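Post-fault check, sorting cell 2
Arm: Skellex. Gripper controller: Codico. Site: Stomix, Mfinanga building
Done 23rd August, before restart
Fault: overtravel stop on wrist, code 438, then grip force didnt drop when E-stop was hit

1. E-stop, table side. OK. Tested twice. Arm halts, brakes hold.

2. E-stop, wall side. FAIL. Arm halts but fingers stay powered for a good second after. Same as what was reported. Tagged, not fixed. Do not rely on this button till it's swapped.

3. Wrist cable. COMMENT. Outer jacket OK by hand, no cuts. Loop is too generous, could snag on a basket rim on a low reach. Clip it shorter. Was on the April list too, never got done.

4. Cable connector at wrist. OK. Snug. Wiggled it with power on, no dropout in the log.

5. Joint housings. OK. Scuffs only. Wiped down.

6. Gripper fingers. COMMENT. Full open and close fine. Tips follow the commanded path except on low picks, see 9.

7. Soft limits. FAIL then OK. Height limit was set to 886, should be 600. Somebody loaded the old file after the controller update. Corrected, saved, power cycled, still 600 after. Old file needs to come off the shared drive or this happens agian.
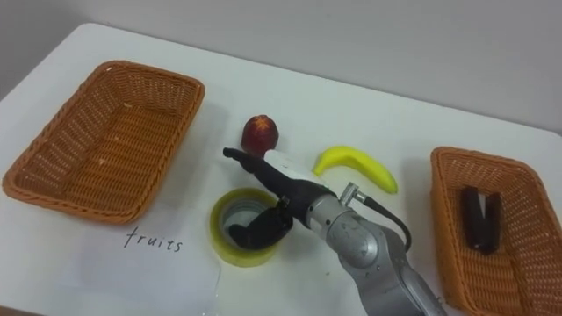

8. Speed cap in teach mode. OK. Slow speed holds with the pendant key in teach. Key comes out clean.

9. Low pick near anything with a hole or a rim. COMMENT. This is the one that worries me. Planner treats a tape roll as a solid lump, so a finger can go down the middle and the next sideways move loads it against the core. My guess for how we got the 438. Until theres a fix: tape gets picked last, by itself, operator on the stop.

10. Item spacing. COMMENT. Fruit and non-fruit too close together at the start of a run. Spread them out, more than a hand width between.

11. Basket labels. OK, sort of. Handwriting on the tabletop is readable but will rub off. Get a proper label.

12. Baskets. COMMENT. Not fixed down. A bump shifts them and the drop point is off. Tape marks on the table or a stop block.

13. Fault log. OK. Exported and saved before reset.

Result: restart OK at slow speed only, table side stop manned. Full speed NO until 2 and 9 are closed. Recheck 7 after any software update.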